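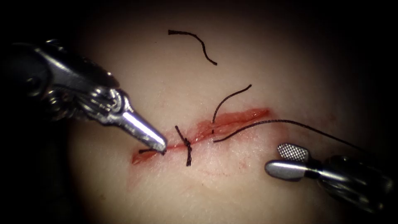 Session 4 is on closing a straight incision with a running stitch. Read these notes before Wednesday and bring them to the bench, because the steps are not repeated on the board. We start every closure the same way, by looking at the wound before touching it with a needle. Find the two ends and decide which one you will start from. Wounds are seldom the same width all along. In the one at the head of these notes the left end tapers to a point and the right side stands wider open, and a short piece of black thread lies across the narrow end. Tension is low at a tapered end, so the edges there come together with little pull. The wide part needs more care, and most of the marks lost in this session are lost in it.

Terms used in this handout

Bite: the distance from the wound edge to the point where the needle goes in or comes out.
Travel: the distance along the wound from one stitch to the next.
Tail: the short end of thread left beyond a knot.
Running stitch: one length of thread carried along the whole wound, knotted only at the two ends.
Interrupted stitch: a stitch that is tied and cut by itself.

Placing the first stitch

Start just outside the end of the wound, in sound tissue. Hold the needle about two thirds of the way back from its point. Enter at a right angle to the surface and let the curve of the needle carry it through. If you push straight ahead, the needle bends or the tissue tears. Take the same depth on both sides. Tie a square knot with three throws and cut only the short tail.

Leave the tail long enough to see. Students who cut it flush with the knot usually find the first throw slipping by the fourth or fifth stitch, and the whole row has to come out.

Carrying the row along

Keep bite and travel equal. For the practice pads we use 5 mm for both. After each pass, pull the thread through until the edges meet and then stop. The edges should touch and turn very slightly outward. If the tissue between stitches puckers or goes white, the row is too tight – back it off before you go on.

Your assistant, if you have one, follows the thread and keeps light tension on it. Do not grip the thread in the jaws of the needle driver anywhere except near an end you will cut off. The jaws are crosshatched and will fray it. Handle the wound edge as little as you can, and do not pinch the same spot twice.

Where the wound is wide, some people shorten the travel. Margit Bíró teaches it that way and Botond Hajdu does not. Either is accepted in the assessment as long as the spacing is even.

Finishing

The last stitch goes just beyond the far end. Leave its loop loose and tie to it as you would to a tail. Four throws here, one more than at the start.

Materials

Practice pads are in the cabinet by the sink, box 1144. Take one pad each. Thread is on the open shelf, 100 packets for the whole term, so use up what you have opened. Used needles go in the sharps tub and nowhere else.

For next time

Close two straight wounds, one running and one interrupted, and bring both pads. Write half a page comparing the spacing. Questions about the written part go to Réka Takács.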